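Right arm drops out mid-handover, both lights stay green

sulance_bench wrote:
Two-arm cell, handing a metal disc from one side to the other.

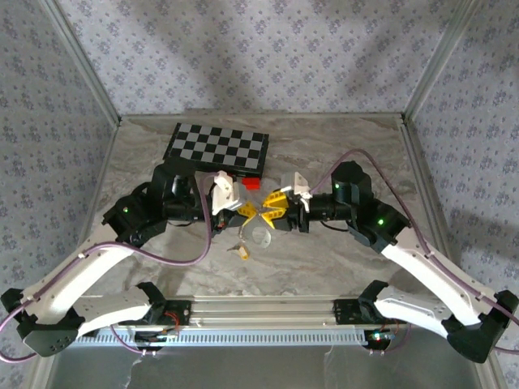

Both grippers at the pinch point, disc between the yellow jaws.

The right arm quits during the handover. It goes limp at the wrist and the part ends up on the tabletop. The controller logs a lost connection on that side and the left arm keeps running its half of the program as if it still had a partner. Last night it closed on the other gripper's jaws and pushed until I hit the stop. The green lights on both arms stayed lit the whole time, so they are no help.

Out of 468 handovers I have 63 dropouts. All on the right side. Firmware is the April 2024 build. Power supply is fine, I had a meter on it through two failures and it never sagged.

otus_rework wrote:
Cable. Look at how the purple one goes over the top of the motor housing on the right. The left one just runs down along the link. If yours gets pulled at the end of travel, you lose the connector for a few milliseconds and the bus gives up.

painemal wrote:
Could be, but he says the wrist goes limp. A data glitch shouldn't do that, the motors should hold the last position. I'd look at an overload trip first. Two grippers holding one stiff part and slightly out of line will fight each other, and the currents climb fast. What's your torque limit?

sulance_bench wrote:
66 percent on both arms. Raised it from the default when the disc kept slipping.

painemal wrote:
There you go. Put it back and fix the slipping some other way. Softer jaw pads, or let the receiving side go compliant for the last bit.

otus_rework wrote:
Then why only the right? Same limit on both. If they were fighting, the left would trip some of the time too. 63 to nothing is not an even fight.

mutia7 wrote:
Setting aside which of you is correct, the left arm carrying on alone is the part I would fix tonight. A dropout on either side has to stop both. We had a cell without that link and it bent a bracket and cracked a gripper finger. And please don't reach in to pick up the part while one arm is still live.

sulance_bench wrote:
Fair. Stop link is in now, tested by pulling the plug on each side in turn. Both arms halt.

Also tried otus's idea. With the program paused at the handover I wiggled the right cable by hand and got the dropout 2 times. Limit is back at default too, so painemal can have half the credit if it stays up. New cable is on order.

painemal wrote:
I still want to see the current log. Change one thing at a time or you won't know which it was.

otus_rework wrote:
Leave more slack on the new one.

Contact the moderators | Posts remain the copyright of their authors | Back to top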